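Household Chore Readiness Checklist – Produce Bagging, Tabletop Cell
Site: Zilport bench lab
Task family: Pantry and produce handling
Inspector: Hongmei Peng
Session: Sunday, morning block
Checklist revision: 6

Scope: two-arm handling of mixed produce between a red tray and a bag, with household textiles on the same table. The question for each line is whether the cell could be left to do the chore in a kitchen with a person in the next room. Ratings are Pass, Conditional, Fail, or Not assessed. Comments are the inspector's unless marked. 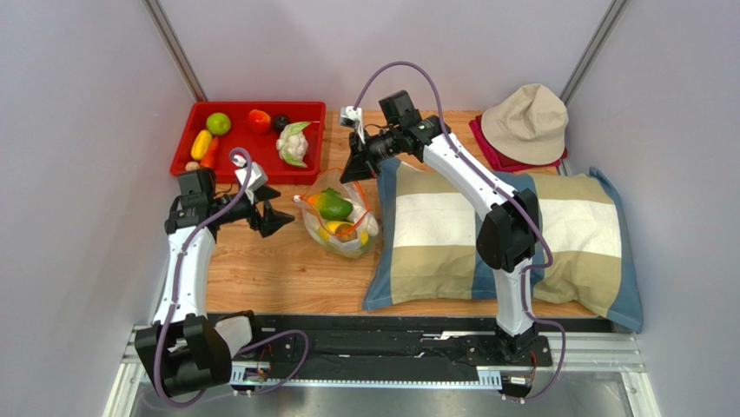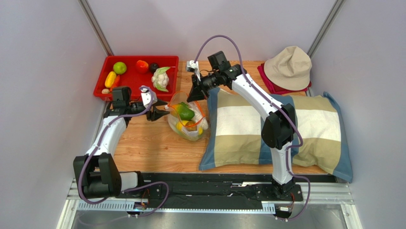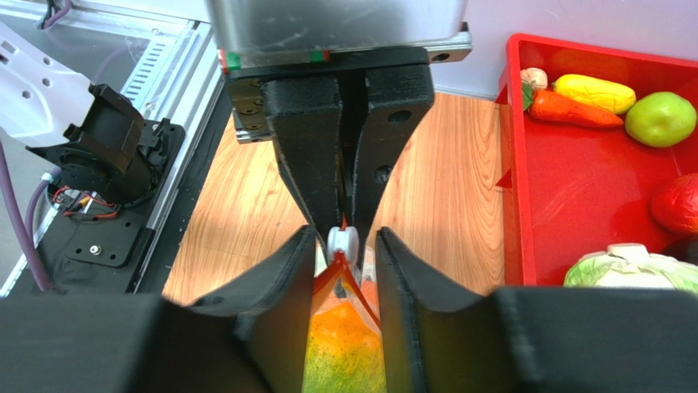 Fig. 1 (all three views). Produce task, red tray and two grippers.

SECTION A – CELL AND GUARDING

A1. Enclosure panels in place and fixed at the posts.
Pass.

A2. Arm bases secure on front rail. No play by hand with power off.
Pass. Left base bolts re-torqued before the session and marked with paint pen.

A3. Cable routing clear of joints through full travel.
Conditional. The purple cables have enough slack for this task, but the loop at the right arm stands high and would catch on an overhead cabinet. Shorten it or add a clip at the elbow before any trial under shelving.

A4. Exposed wiring at the bases protected from liquids.
Fail. Thin wires and small boards sit open near the rail. Acceptable on a dry bench. A kitchen counter gets wet every day. Cover required.

A5. Emergency stop reachable from the operator's seat and tested.
Pass. Tested twice, once with an arm holding a load. The gripper stays closed on stop, as specified.

A6. Pinch points labeled.
Conditional. Labels present on the shoulders, none on the grippers. Order more.

SECTION B – WORK SURFACE AND OBJECTS

B1. Tabletop clean and level.
Pass.

B2. Objects match the task sheet.
Pass. Tray contents vary between runs by design. The sheet calls for hard and soft shapes together. Cauliflower is the awkward one, with leaves that give a poor grip and hide the head from the wrist camera.

B3. Objects not part of the task are present and left alone.
Pass. Striped pillow on the right, beige bucket hat on a folded red cloth in the back corner. Neither was moved by the arms. The pillow takes up a lot of table and the right arm has to work over it, so the planner's clearance setting was checked separately (see D3).

B4. Food safety of contact surfaces.
Not assessed. Gripper fingers have no food-contact rating that I can find in the file. No machine should handle unwashed lettuce and then a peeled carrot with the same fingers, and there is no wash step in the current program. Etine has been asked for a finger material sheet.

SECTION C – CHORE PERFORMANCE

C1. Picks a single item from the tray without disturbing its neighbors.
Conditional. Round items are fine. Long items next to each other get dragged as a pair. Carrot against corn is the repeat offender.

C2. Opens the bag and keeps it open.
Conditional. One gripper pinches the rim and lifts while the other approaches. This works when the rim has stayed stiff. When the rim folds inward the arm lifts a closed bag and does not know it. A person feels this at once. The cell needs a check on the opening before the second arm moves.

C3. Places items into the bag without dropping them outside.
Pass at low speed only. Fast mode was stopped after 2 misses.

C4. Bag stands or is supported while filling.
Conditional. Thin material crumples at the base. Once a few items are in, the weight holds it. The first item is the risky one.

C5. Handles soft fruit without bruising.
Not assessed. Hard stand-ins do not bruise. Repeat with ripe pears or tomatoes and cut them open the next day. Do not accept force readings in place of this.

C6. Brings both grippers to one object without contact between fingers.
Conditional. The tips come very close together when one gripper works directly over the other. Position repeatability is good enough on a rigid bench. I would not sign this for a rolling cart.

C7. Recovers without help after a dropped item.
Fail. The program pauses and asks for an operator. In the home this means someone walks over, picks up the lemon and presses a button, by which time they could have packed the bag.

C8. Completes the chore in acceptable time.
Fail. Still well behind an unhurried adult. I would forgive slow if C7 passed.

SECTION D – SOFTWARE AND RECORDS

D1. Log complete for the session.
Pass. 2,248 entries, no gaps. Clock on the Feng controller matches the lab server.

D2. Wrist camera view usable during grasp.
Conditional. The fingers fill much of the lower view and the gripper body covers the corners. Anything low in the tray is partly hidden at the moment it matters. The fixed camera should be used to confirm.

D3. Clearance over soft obstacles set and verified.
Pass. Pillow height entered by hand. A home system would have to work this out for itself, and move the pillow if needed. Neither was tried.

D4. Operator notes filed.
Conditional. Notes for the last block are on paper. Type them up.

OPEN ACTIONS

1. Cover for base wiring (A4). Owner: Plurby.
2. Cable clip, right elbow (A3). Owner: lab.
3. Rim-open check before second arm moves (C2). Owner: software.
4. Finger material sheet (B4). Owner: Etine.
5. Soft fruit trial, 10 pieces minimum (C5). Owner: H. Peng.

OVERALL RATING

Conditional, bench use only, operator seated. Not ready for unattended kitchen use. Items A4, C7 and C8 must be cleared first, and B4 and C5 must be assessed. Next inspection in September, same tray, same pillow.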